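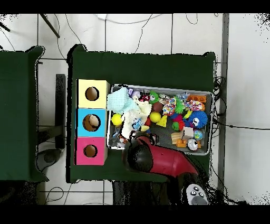 Zodon has quoted us 845 chilled meals a week for our charter flights out of Plerby, and they claim every special meal (vegan, kosher, low salt) will be sorted by color sticker with no mix-ups. I don't buy it. Color only works if somebody has put things where they belong. Look at the tray with the yellow balls and the plush toy in it, and the pale yellow, blue and pink boxes lined up next to it. The boxes are as clear as you like and the stuff is still in a heap in the tray. Has anyone used stickers alone and had it hold up on a full flight?

posted by galleydoubter, 6/13/18

**coldrolls**

Stickers are fine until they get damp, then they curl. We loaded 1053 trays in one day last November and the sales rep's "no mix-ups" lasted until the second cart. Ask Zodon who checks the cart before it leaves, and get it in writing.

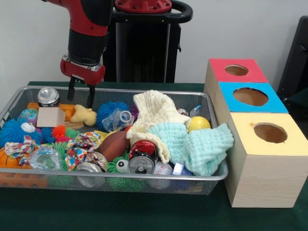
The other thing is how they pack. A kitchen that pays by the cart will fill every cart, and then the crew has to dig. If your specials go in like the cans and fabric in that mesh tray, right up to the brim, a sticker on the lid won't help -- you can't see the lid. We made our caterer put the specials on the top shelf only. They grumbled and wanted more money. We paid it, and I'm still not sure it was worth what they charged.

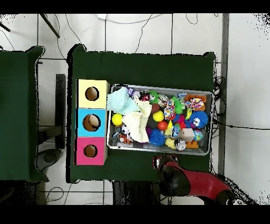

**breadbasket** Never had a problem with stickers. Maybe your crew needs training?

**row8**

I'd be careful with that. "Never had a problem" usually means the passenger ate it and didn't complain. We switched to the Trimus cart, which has a separate drawer for specials. It's better, but the drawer sticks and it holds fewer meals than the brochure says. The price was 3315 per cart before delivery.

Try a week with a printed seat list taped inside the door before you sign anything. Have the crew tick off each special as it's handed out, then compare with what Zodon says they loaded. If they won't agree to a trial week, I'd take that as your answer. 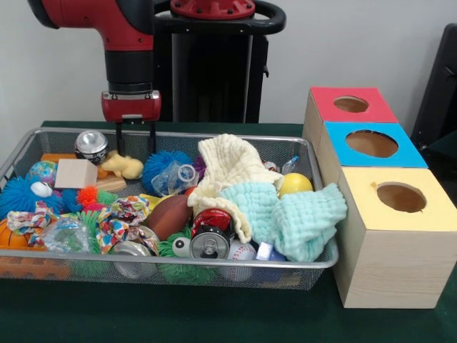
*Mesh basket, with the three boxes to the right of it.*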